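Planach Robotics Club: call for participants, two-arm tabletop project

The club is looking for 5 new members to join the student project team. Applications close 04/12/2024. 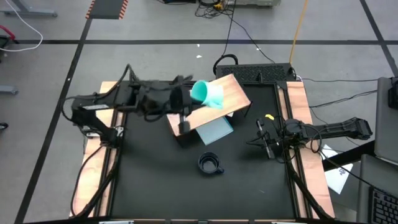

## What you would be doing

The team works with two robot arms mounted on opposite sides of one table. The tasks use ordinary kitchen things such as cups and mugs. Members take turns operating the arms, setting out the objects, keeping the log and sorting recordings afterwards. Most sessions are repetitive. Expect to run the same pick-up many times with small changes to where things start.

The current set of runs is called Fliltenia. It has 1,838 recordings so far and will be the club's entry in the Hondanis student competition in July.

## Who can apply

- Students in any year and any program
- No robotics background needed
- Some Python is useful for the sorting work, and we can teach the basics
- You must be able to stand at the table for a two-hour session

Left-handed operators are welcome. The controls can be swapped over.

## Time and pay

Each member does 160 hours between the start of the project and the competition. Hours are booked on the shared roster, mostly late afternoons. There is an honorarium of $700, paid in two halves. Travel to the competition is covered.

## Before your first session

Complete the lab safety module and bring the certificate. Wear closed shoes and tie back long hair. Stay outside the taped lines on the floor while the arms are powered unless the session lead tells you otherwise.

## How to apply

Send half a page on why you are interested, plus your timetable, to Birthe Oddsson at the club desk in the Bondarchuk Building. Questions about the programming side can go to Suleiman Nwachukwu. Short interviews will be held at the table, and you will get a turn on the controls.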